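The robot was Nermina's idea, and she still gets teased for it

Nermina Đorđević has run the kitting room at Grekis for long enough to remember when everything in it was done by hand. Grekis puts together small-parts kits for repair shops: washers, seals, clips and springs, sorted into cups and trays and sent out in boxes. On a good day the room ships 274 kits. When I visited, she was halfway through explaining a label problem to someone on the phone, and she waved me in with her elbow.

"Sit anywhere, just not on the seals," she said.

What I wanted to hear about was the arm. It went to work in March, after a long stretch of trials in the development office upstairs, and the team has named it Ren. Its job is the part of kitting that people used to trade away for coffee and favors: picking up cups, putting them where they need to be, doing it again. A person still fills anything unusual, checks every kit and signs the sheet.

"I loved it from the first week," Đorđević said. "I know how that sounds! But I did that job for years, and by the afternoon my thumb would be buzzing. I'd get home and I couldn't open a jar. So when they asked if anyone downstairs had an idea for something to automate, I had my hand up before they got to the end of the sentence."

She goes up to the office two mornings a week now, and she took me along. She is teaching the arm to cope with a new range of kits, working with Tudor Radu, who writes most of its routines. They argue a lot, happily, about small things. How hard should it squeeze? Does a cup go down next to the tray, or does the tray come to the cup? Radu had always started from the path of the arm. Đorđević starts from the person who has to reach in afterward.

"He'd have it put the cup down in a spot that was perfect for the robot and terrible for my elbow," she said. "So we moved the spot. It cost the robot nothing, and it meant the people on packing weren't leaning over all day. That's the kind of thing you only know if you've stood there." 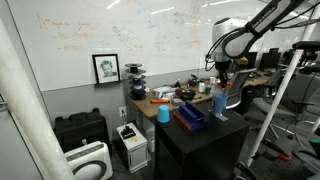 Stavros Angelovski is less sure. He has no quarrel with the arm itself, he told me over lunch, and he doesn't miss the cups. What bothers him is the pace. When the handling was done by people, the slow minutes were shared out among everyone, and you could talk. Now the simple work is gone and what is left is the checking, which takes your whole head. "I go home with good hands and a tired brain," he said. "I haven't decided yet if that's a better deal."

Đorđević didn't brush this off when I brought it up. She had heard it from him already, more than once, and she thinks he has a point.

"The checking is heavier than we planned for," she said. "We thought, great, people will have time. And then all the time was checking. So we changed the rotation. You do 2 hours on checks and then you go do something else - receiving, or labels, or you come up here and teach. I asked for that and I got it, but I had to ask."

The teaching turns out to be the popular part. Three people from the room have trained for it so far, and there is a list for the next round. The company's agreement with staff says that no jobs go because of the arm before the end of the contract with Erken, its biggest customer. Everyone I spoke to knew that sentence more or less by heart, and everyone wanted to know what comes after it. Đorđević did too.

"I can't promise people anything, I'm not the one who signs," she said. "What I can do is make sure we're the ones who know how it works. If there's a second arm, I want it set up by someone who's packed a kit."

I asked what still goes wrong. She laughed and started a list. Cups that stick together in the stack. Trays from the old supplier, which have a slightly different lip. A morning when Ren put 3 cups neatly down in the wrong place and then waited, very politely, for someone to come.

"And you know what, I was thrilled," she said. "We found out why before lunch. When I used to make that mistake, it was because I was tired, and the only fix was to go home and sleep. This one we could fix for good!"

Her phone rang again on the stairs going down. It was the label problem, and it had gotten worse.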